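Paneled tumbler

The paneled tumbler is a drinking glass with a thick base and a wall divided into tall, flat panels. It is used for water, iced tea, juice and other cold drinks, and in some regions also for hot tea. It belongs to the family of pressed glassware, and it is found in homes, canteens and small restaurants. The name "faceted tumbler" is used for the same object, although some sellers keep this word for glasses with smaller cuts.

Form

The typical paneled tumbler is a little wider at the rim than at the base. The panels start above the foot and go up the wall. In most patterns they stop below the rim, and the last part of the wall is round and smooth, so that it is comfortable to the lips. In other patterns the panels continue almost to the top.

The base is the heaviest part. It is often made with its own facets on the outside and with a shallow round recess on the underside. The recess has a practical purpose: the glass stands on a ring and not on the full base, and small unevenness in the table does not make it rock. When the glass is turned upside down, the recess becomes a small cup and can hold water. This is the reason why the base of such a glass is frequently still wet when the rest is dry.

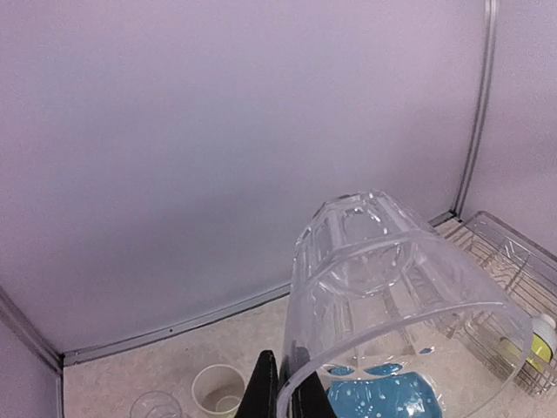 A clear paneled glass, held upside down with its thick base turned up. A wire dish rack stands behind.

The panels break up whatever is seen through them. A colored object behind the wall of the glass appears as several small pieces, with a different piece in each panel. Makers have used this effect to sell the tumbler as a decorative object, but it has also a less welcome side, as small chips and dirt are more difficult to notice than in a plain glass.

Manufacture

Paneled tumblers are pressed in a mold. A portion of hot glass is dropped into the mold, and a plunger pushes it against the walls, where the panels are already cut in the metal. The inside of the glass remains smooth because the plunger is smooth. After pressing, the rim is softened again with a flame, and the glass goes through a long oven where it cools slowly.

The Prokgate works made paneled tumblers in three sizes. The best known is pattern 939, a tall model with a deep foot, which stayed in the catalog longer than all other drinking glasses of the works. A lower model with the name Ilimum was made from the same design and had the panels closed at the top with small arches. Both were packed in straw for the market at Sostosport. Collectors distinguish early pieces of pattern 939 by the line of the mold, which runs along the edge between two panels and can be felt with a fingernail. On later pieces the line was polished away.

The Kikuchi pattern is similar, but its panels are slightly hollow. It is sometimes offered under the number 939 by mistake — the two are easy to confuse in a photograph.

Washing

The tumbler is strong in daily use, and the rim is its weakest part. Most damage happens there, usually when two glasses touch in the sink or in the rack. For hand washing, warm water and a soft sponge are sufficient. The outside is wiped in the direction of the panels, from the rim to the foot, and the corners between the panels are given some extra attention. Old hard water deposits on the base can be removed with vinegar, left in the recess for 20 minutes.

Glass which is cold from the refrigerator should not be put directly in very hot water. The thick base warms up more slowly than the wall, and the difference can make a crack above the foot.

Drying and work surface

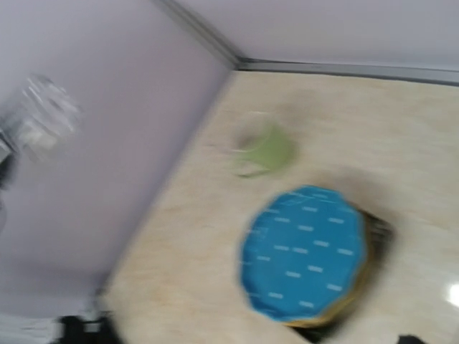 Drying of paneled tumblers is done upside down, either in a rack or on a folded cloth. A wire rack lets the air pass under the rim, and a cloth is more gentle but holds the moisture inside the glass. The surface next to the rack matters also, and it is useful to keep it free of small things before heavy glasses are put on it. Clear glass is not easy to see on a light counter, particularly one that is creamy beige with faint darker veins, and a bright point of glare on a glossy top makes it more difficult still. Something in a strong color causes no such trouble: a round turquoise-blue top with rows of short white dashes, with a golden-yellow rim under it, is noticed immediately on the same counter. For this reason some households put their tumblers on a dark or colored cloth.

After the drying, the recess in the base is wiped separately. A linen towel leaves fewer fibers than cotton. If the glass must be very clear, it is polished while it is still a little warm from the water.

Storage

Paneled tumblers are stored standing on the foot or upside down. The second position keeps dust out, but it puts the weight on the rim, and on a hard shelf a liner is recommended. They should not be placed one inside the other unless the pattern was made for it. The panels can lock against the smooth inside of the lower glass, and a stuck pair is separated by cold water in the upper glass and warm water around the lower one.

See also

Pressed glass
Dish rack
Highball glass
Tea glass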